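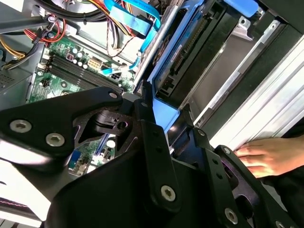 *Fig. 1. Inside the desktop case: the four memory slots, with the capacitors and the cream power connector beyond them.*

## Session 3: Slots, sockets and things that push in

Welcome back! Last week was all screws and side panels, and now we get to the good bit. I love the inside of an old desktop computer. Everything has its own shape of hole, and once you can read the shapes you can find your way round almost any board.

**Start with the long parallel ones.** Memory slots are the easiest landmark on a motherboard (green in Fig. 1, though boards come in all colours). Find those, then look for the nearest multi-pin power connector and work outwards. The blue expansion slot is lower down on this board, so tilt your head and have a proper look.

**Then the cables.** Trace each one with a finger from end to end before you unplug anything, and write it in your Gindon workbook. Hold the plug, never the wire.

### The mounting panel

The second half of the class is at the panel, and it's my favourite exercise of the whole course. You'll be putting parts into brackets and square slot frames, which sounds simple until you try it at an angle! 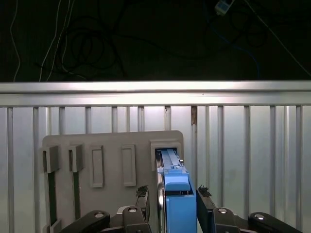 Keep the cartridge upright and bring it squarely to the opening. If one corner catches, back off and line it up again. Pushing harder only jams it. Go slowly the first few times and let your fingertips do the work – you'll be surprised how much you can feel through a bit of plastic.

Try it with your other hand too, then swap places with your partner and compare notes.

### Before Wednesday

- Read the Akell booklet, section 3, on connectors
- Sketch a motherboard from memory and label the slots, the capacitors and the main power connector
- Bring your workbook and a soft pencil

Spare booklets are on the shelf by the door in the Raju room.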